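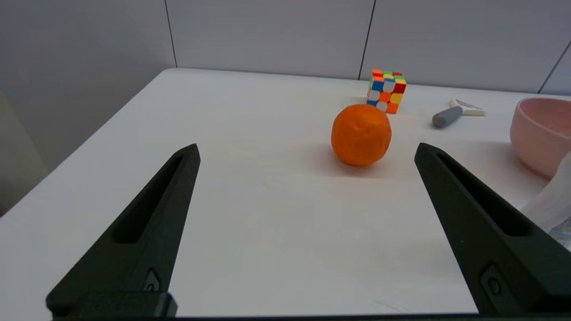
Gremlow Teaching by Demonstration Project
Progress report to the Abera Fund, second reporting period
Submitted by Hamdia Gebremichael, project lead
April 28, 2023

Summary of the period

The second period was given over to collecting demonstrations on the tabletop station. All of them are made by a person steering the arms by remote control. We agreed with the fund to deliver 600 usable demonstrations by the end of August. We now have 208 that have passed review. This is behind the plan, and the reasons are set out below.

Work done

Kidus Tsegaye and Kiều Phùng are the two trained operators. They work in turns, one steering and the other resetting the table and keeping the log. The tasks are short pick-and-place jobs with household items, such as putting the orange in the bowl or moving the cube to another part of the table. The operator reads the instruction aloud, carries it out at an even pace and opens the gripper fully before ending the recording.

Each demonstration is recorded from the wrist and from the head at the same time. In the first period the two recordings drifted apart, and much of that material could not be used. Hagos Assefa rewrote the timing part of the Emimow recording software, and the fault has not come back.

We also changed how the table is set. Early on, operators put things back in nearly the same spots after every run, and the trained model then did poorly when anything was moved. The person resetting now works from a printed sheet of layouts.

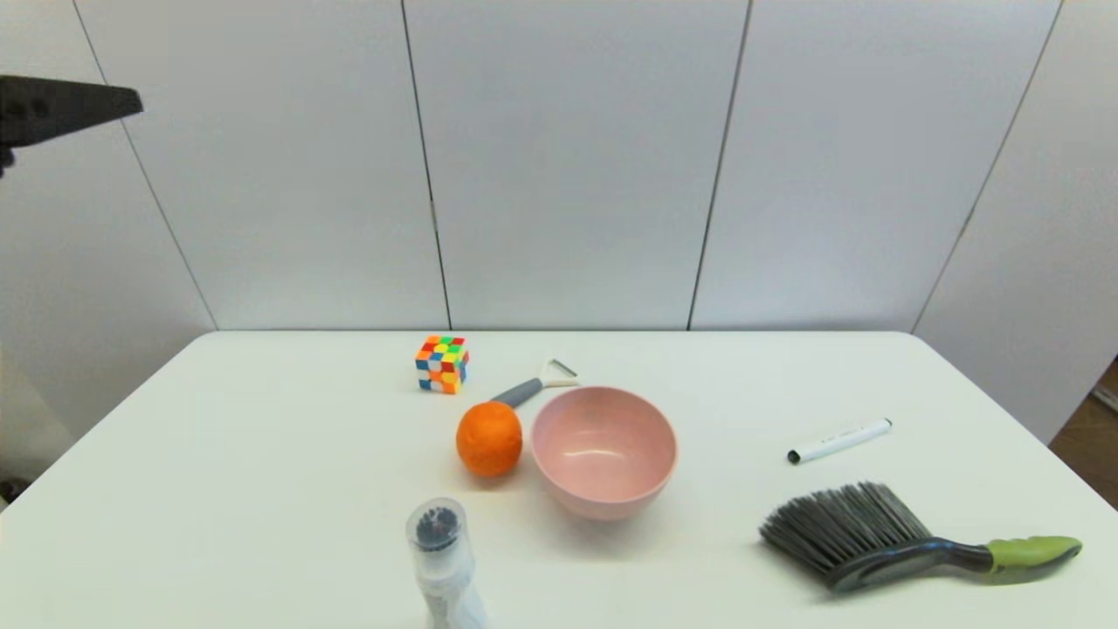
Items that play no part in the instruction stay on the table on purpose. The model has to learn to pick the right thing with other things near it, and the operators have had to learn to steer past them without knocking them. Kiều reports that flat or thin items take longest to pick up by remote control, and we have set aside extra practice time for these.

Review of demonstrations

Raíissa's full review notes are kept with the log. A demonstration is rejected if the item is dropped, if the wrong item is touched, or if the operator stops for a long time in the middle of a movement. Of the last 100 demonstrations reviewed, 93 were accepted.

Delays

The left arm was out of use while we waited for a replacement joint from Kikex. Training the second operator also took longer than we had allowed for. Both matters are closed.

Plans for the next period

We will go on collecting at the present rate and add tasks that need both arms. Raíssa Evangelista will write a short operator guide so that a third person can be trained. Hagos will run a first full training round on the accepted material and report the results separately.

Request to the fund

We ask for approval to move the unspent travel money to operator hours. The total budget does not change. A revised budget table is attached as Annex B.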